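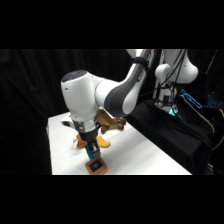
I'm trying to settle on a table surface for going through mixed lots of small toys, and I want opinions before I spend money on a second one. Right now I use a white table with a black curtain behind it. Orange and yellow pieces show up very well on the white. The small square orange one near the front edge, with the dark face and the blue dot in the middle, I can pick out from across the room. The brownish olive piece farther back does fine too. My trouble is with white and clear parts, which I keep missing. The current lot is 328 pieces by the seller's count and I have already found two clear pegs on the floor. Do people use a gray surface, or a mat over the white? And does the black curtain matter at all for sorting, or only for listing pictures?

Location: Grerkeck
Posted Monday, March 30, 2026

tinbox_ray
Posts: 3,194

White table for the first pass, dark mat for the second. I've done it that way for years. Most of what comes in a mixed lot is bright plastic and you will see it on white. Whatever is left over goes in a tray, and the tray gets dumped on the dark mat at the end.

The curtain does nothing for sorting. It cuts down on glare if you have a window on that side.

mollusk44
Posts: 631

I disagree about white. I had a white top and got rid of it. Under a ceiling light it is too bright after an hour and my eyes hurt. Medium gray shows white, clear, black and every color well enough. You don't need two passes, you need one surface that works.

If you don't want to buy a table, get gray shelf paper and tape it down at the corners.

tinbox_ray

Gray is bad for gray parts, and there are a lot of gray parts. Wheels, axles, battery doors.

mollusk44

I can see a wheel on gray. It's a wheel.

sortingday
Posts: 100

What is the orange square one? I like the dark face. Is the blue dot a button or a light?

Ariel Aquino
Original poster

I don't know yet. I haven't figured out what it goes to. It could be a button or an indicator. If anyone recognizes it from the tan-orange rim, please tell me, it would help with pricing.

On the gray idea, shelf paper is cheap enough that I can try it this week. Does it wrinkle?

mollusk44

It bubbles a little if you slide bins over it. Lift the bins. I replace mine every July when I clean the room out.

Seung-woo Ahn
Moderator

Identification questions should go in the ID section with a closeup of the underside. You'll get more answers there. Leaving this thread open for the table question.

My own setup is a Jondale folding table with a white top and a raised edge I added. The edge made more difference to me than the color did. It is a strip of foam weatherstripping stuck down along the front and both sides. Small round parts stop rolling off. You mentioned clear pegs on the floor, and I would fix that first.

Ariel Aquino

How tall is the strip? I rest my forearms on the front edge and don't want something digging in.

Seung-woo Ahn

Half an inch. It compresses when you lean on it. Get the closed-cell kind. The open kind collects dust and you can't wipe it.

hobbledown
Posts: 212

Another way to do this is to skip the table and sort in baking sheets. They have a lip already, they stack, and if you have to stop for dinner you put the whole thing on a shelf. I use one sheet for each box I open. Metal ones are noisy. I line mine with felt.

tinbox_ray

Felt grabs everything with a rough edge. I tried it with the Grirnetti animal sets and was pulling fuzz off feet for a week.

hobbledown

Craft felt does that. The stiff kind doesn't, or not as much.

sortingday

How do you all handle pieces that might belong together? In Ariel's lot there's a deeper orange one with a lobed shape and next to it a curved one that's more yellow, and I can't tell if they are one toy or two. I always end up with a pile like that and then mix it up again.

tinbox_ray

Small zip bag, one guess per bag, write the guess on masking tape. If the guess is wrong you only have to open one bag. Don't snap things together until you have checked the fit dry against a picture of the complete toy. Old tabs break.

mollusk44

Agree with Ray on this one. I'd add the lot number to the tape. I once had parts from two Ra playsets on the table in the same month, nearly the same orange, and I sold one with the wrong door.

Ariel Aquino

I haven't been bagging anything until the end, so that is a change I can make today. I'm keeping the two orange and yellow ones side by side for now. The yellower one is glossy, so I'm not sure they match.

hobbledown

Gloss isn't proof either way. Sun will dull one half of a toy and leave the other half alone if it was in a box.

Ariel Aquino

Good point. I'll try the foam strip on the white table first and put gray shelf paper on half of it, left side white and right side gray. I'll leave the curtain up for listings. Will post back when I've been through this lot.

mollusk44

Put the gray on the side of your better hand.

tinbox_ray

Still say you'll want the dark mat for clear parts.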